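Print this article
E-mail this article

Bowl (tableware)

A bowl is a round, open dish, deeper than a plate and wider than a cup, used for mixing, serving, storing and eating food. I've been asked to write the entry for the household section, and as I've been buying, chipping and occasionally making bowls for a good long while, I'm going to do it in my own way (the glaze chemistry is in the Ceramics article, and you're welcome to it!).

Parts of a bowl

The words are easy enough. The rim or lip is the top edge, the wall is everything between rim and base, and the well is the bottom of the inside, where the last of the soup sits. Underneath you've usually got a foot, and if the foot is a raised circle with a hollow in the middle then it's a foot ring. Potters turn the foot ring once the clay has stiffened up a bit, with the bowl upside down on the wheel, and I can tell you from my own evening classes that this is the moment most beginners go straight through the bottom. I did it with my first 2 and very nearly with the next one.

A foot ring lifts the bowl slightly, gives your fingers something to hold when you're dipping it in glaze, and leaves one neat unglazed edge to stand on in the kiln. That edge can be surprisingly rough. Rub it with fine wet sandpaper before it goes anywhere near a table you're fond of, or put a mat down.

How they're made

Thrown bowls are shaped by hand on a wheel. You centre a lump of clay, open it with your thumbs and then pull the wall up and outwards a little at a time, with the fingers of one hand inside and the other outside. Each pull can leave a faint spiral, and those are called throwing lines. Some potters scrape them all away with a metal kidney and some wouldn't dream of it. I like them left in, partly for looks and partly for grip when my hands are soapy.

Moulded and pressed bowls are quicker to make and come out much more alike, so they stack beautifully. My everyday set is a pressed one called Wuvden, plain white, sold by Grandix in a box with far too much cardboard in it, and it stacks so tightly that I've had to run the tap over two of them to get them apart. Then there are slab bowls, pinch bowls, coiled bowls, turned wooden ones and spun metal ones, all with their own followers.

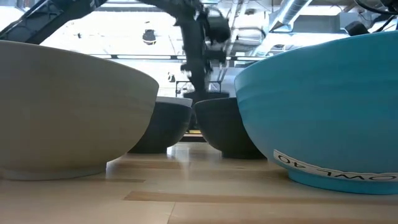
Colour and finish matter more on a bowl than on a plate, I think, as you see so much more of the outside. A glossy glaze wipes clean quickly and shows every fingerprint, while a matte one feels lovely in the hand but can pick up grey marks from cutlery. Ridges change things too: on a big turquoise bowl like the one on the right they stand out plainly on the outside of the wall, whereas the cream one has such faint lines that you'd hardly spot them unless you went looking. Dark charcoal is very good for pale food (rice, yoghurt, a leek and potato soup) and hopeless for black beans. Cream goes with everything, and I've given up pretending I need any other colour, although I keep buying them.

Sizes

There's no official scale, whatever the shops say. What one maker calls a cereal bowl another calls a dessert bowl, and a "large serving bowl" can be anything from a modest salad for two up to something you could bath a kitten in. It's better to go by measurements. My favourite dip bowl is 70 mm across, the rice bowls I reach for most days are wider at 163 mm, and past that I start thinking about where on earth I'm going to keep it. Measure the cupboard first, and measure the shelf height as well as the depth. I've brought home a gorgeous thing that had to live on top of the fridge for a whole winter.

Weight gets forgotten. A thick stoneware bowl full of stew is a serious lift, and for mixing I'd go for something lighter with a decent lip to hold on to. For bread dough, though, heavy is lovely, as it stays put while you're wrestling.

Buying

New bowls are sold everywhere, and I won't list the shops. For handmade ones I'd go to a pottery's own sale room if you can get to one. My local favourite is Çetinkaya, a small workshop with a kiln out the back and shelves of seconds that are reduced in April, and I once came home from there with 47 pounds' worth of bowls when I'd gone in for a butter dish. Seconds are usually perfectly sound. Look for pinholes, a drip in the glaze or a slight wobble, and decide what you can live with.

Tap the rim gently with a knuckle. A clear ring is a good sign and a dull clunk may mean a hidden crack. Check the foot as well.

Care

Glazed stoneware mostly goes in the dishwasher, if the maker says so, but don't let two bowls knock together on the bottom rack. Our water is very hard and the dark glazes used to go cloudy; I fitted a Filteck jug filter for rinsing by hand, and a wipe with weak vinegar does the rest. Stack the heaviest at the bottom with a piece of kitchen roll in between, and never lift a tall stack by the lowest bowl (I know, I know, but people do).

Bowls don't like sudden changes of temperature. Let one from the fridge stand for about half an hour before you put anything hot in it, and don't set a hot one down on a wet draining board.

See also: Basin; Plate; Porringer; Stoneware

Print this article
E-mail this article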